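Progress report for February
Ostel hand-held gripper kit – trial under the Billbridge equipment grant
Prepared by Duangjai Khunthong

Thank you again for your patience while we got going. The kit took longer to reach us at Mendirton than any of us had hoped, but we are now well into the trial and I am happy to say it has been a pleasure to work with so far. You asked us to judge whether the kit is worth buying for the other teaching labs, so I have tried to stick to what a new user would care about.

We have recorded 1000 demonstrations toward the 3000 we promised you. Most of this month went into small tabletop items, and people picked up the basic grip quickly – our newest student was working alone after 20 minutes.
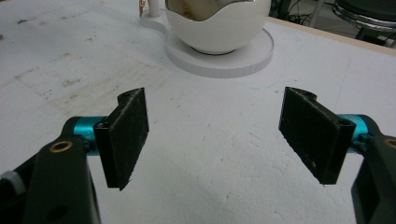
The gripper over the work table, with the textured finger pads facing each other.

The pads are the part I would praise first. They hold smooth, rounded things better than the set we had before, and changing them is a simple job with a small screwdriver. I am less fond of the manual, which skips over calibration almost entirely, and I have written to Ostel to ask for a fuller version. They were very kind about it and have promised one.

Our next block of work is keys, charms and soft toys, the sort of fiddly household things that Villanueva asked for at the last review. 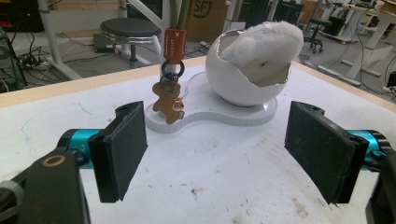 We have had to throw out 17 recordings so far, mostly from the first days when we were still learning how fast to move. That number has hardly grown since, and I don't expect it to hold us up. Spending is within the budget you approved – the only extra was a second set of pads, and I will send the receipt along with the next report.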